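# The plate thing

I owe you a post on why the dish-stacking recordings stopped in February, and the short version is that I broke the grip force. The long version has more crockery in it.

For anyone who skipped the earlier posts: I've been collecting demonstrations of tableware handling with hand-held grippers. You squeeze a lever, the fingers close, you pick up a plate, you put it somewhere sensible. A policy learns from that and then a real arm does the same thing with less complaining. The project is called Stivora, a name I chose at 2 a.m. and have regretted during every phone call since.

My target was 3,000 episodes. I was past 1,000 and feeling smug when the arm started dropping plates.

It dropped them in a very particular way, too. The fingers would come in beautifully, close on the rim, lift, hold for a moment, and then let the plate rotate slowly out of the pads, like a guest trying to leave a party without saying goodbye. Bowls were fine. Flat things on the table were fine. Anything leaning on something else went straight to the foam mat.
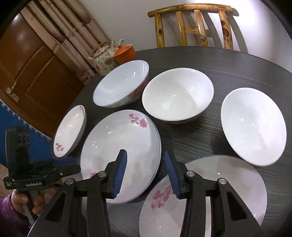 My first theory was the pads. I always blame the pads. I wiped them with alcohol, then I swapped them for new ones, then I swapped the new ones back because I'd talked myself into believing the old ones had "character." The plates kept falling.

My second theory was glare. Glazed white china under a bright lamp is a miserable thing to ask a camera to look at, and I spent a whole evening moving the lamp and writing down the results in a notebook I can no longer read. The approach got slightly better. The dropping did not.

The third theory was the right one, and I resisted it for days because it was my fault. Back when I moved everything over to the Kurkness controller board, I'd retyped the finger calibration by hand. The old file stored the width at the fingertips. The new one wanted the width at the lever, before the linkage. I put the fingertip numbers in the lever box, the software said thank you, and from then on every recording claimed the fingers were a little wider than they were.

On a bowl you'd never notice, the wall being thick and the shape doing half the work. On a thin rim, "a little wider" means the arm closes to what it believes is a firm grip and is in fact a polite suggestion. A flat plate survives it if you only nudge the thing along. A tilted one has its weight off to one side and twists free.

I found it with a feeler gauge and a bad mood. I clamped a strip of brass between the pads, read the logged width, and got a number that would have been right for a slice of bread.

So, the damage: 400 episodes recorded with the wrong calibration, mixed in with the good ones because I'd never thought to write the calibration version into the log. I do now. I also lost one saucer, one side plate from the Wornberg set (discontinued, naturally), and a chip of kitchen tile that I have decided was like that when I moved in.

The safety part deserves a straight paragraph. Broken porcelain is sharp and travels farther than you'd think, and for the first week I was picking up after the arm in socks. I also reached under it to catch a falling plate while it was still powered, which is exactly the thing I lecture other people about. The arm didn't touch me. I'd like to claim reflexes, but it was simply moving slowly that day. There's now a stop button taped where my left hand rests, and I wear shoes like an adult.

Leaning plates are still the hardest case I know. You have to get one finger behind the rim without shoving the plate off whatever is propping it up, and then close evenly so it doesn't swing. People do this without thinking. I've now thought about it so much that I can barely clear my own table.

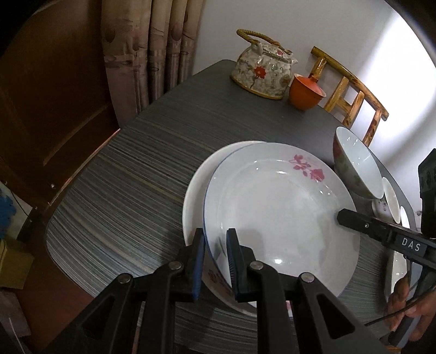

## What I changed

- The calibration gets checked at the start of every session, with the brass strip, at two widths. It's boring and I've skipped it once already.
- Each log carries the calibration version. If the field is missing, the import script refuses the file and prints something rude.
- The bad episodes are being corrected instead of thrown out. The error is consistent, so the widths can be remapped. Semeniuk's old linkage script does most of it, once you fix the part where it assumes inches.
- The arm stops if the width keeps shrinking after it's supposed to be holding something. Should have been there from the start.
- Shoes.

I'll retrain when the remapped files have been checked, and post the drop counts whatever they look like. If you have a Wornberg side plate you don't love, my email is in the sidebar.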